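Asolum: fichas de los juegos de encajar de goma espuma
Sala infantil de Plonwood, Burkstead
Versión del 18 de junio de 2019

Este archivo acompaña a la carpeta de fichas. Explica de qué material son los tableros, cómo se guardan y qué significa cada columna de la tabla. Las fichas se consultan por número — el del tablero de formas es el 2079.

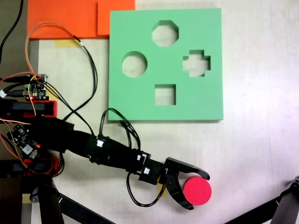
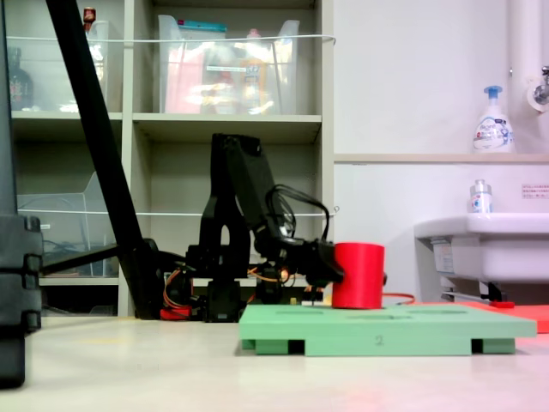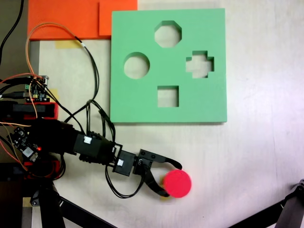

El tablero de formas pertenece a la serie Nina, pensada para niños que ya distinguen el círculo del cuadrado pero todavía dudan con las figuras de más lados. La goma espuma se corta a mano, con cúter y plantilla, y por eso los bordes interiores no siempre quedan perfectos. En el tablero verde, los huecos son un octógono, un círculo, una cruz y un cuadrado; la cruz es la más difícil de cortar y tiene el contorno algo irregular. La pieza redonda es roja para que contraste con el verde. Al revisar una copia nueva se empieza siempre por el círculo, que entra en cualquier posición, y se deja la cruz para el final.

Material
Goma espuma en planchas de color. Las piezas se recortan de planchas distintas a la del tablero. No se pintan ni se barnizan. Los retales grandes se conservan para reponer piezas perdidas.

Columnas de la tabla
numero: número de ficha.
serie: nombre de la serie.
color_tablero: color de la plancha principal.
huecos: formas recortadas, separadas por punto y coma.
piezas: piezas presentes en la última revisión.
estado: bueno, usado o retirar.
notas: texto libre.

Si falta una pieza, se anota en "notas" y el estado no cambia. Un tablero pasa a "retirar" cuando la espuma se ha rasgado entre dos huecos.

Limpieza y guardado
Paño húmedo con jabón neutro, sin frotar los cantos. Se deja secar en plano. Los tableros se guardan tumbados, con un máximo de 6 por montón — de canto se doblan con el tiempo. Las piezas sueltas van en bolsa, con el número de ficha escrito por fuera.

Pendiente
Faltan por revisar las medidas de la serie Nina. La próxima revisión completa será en agosto.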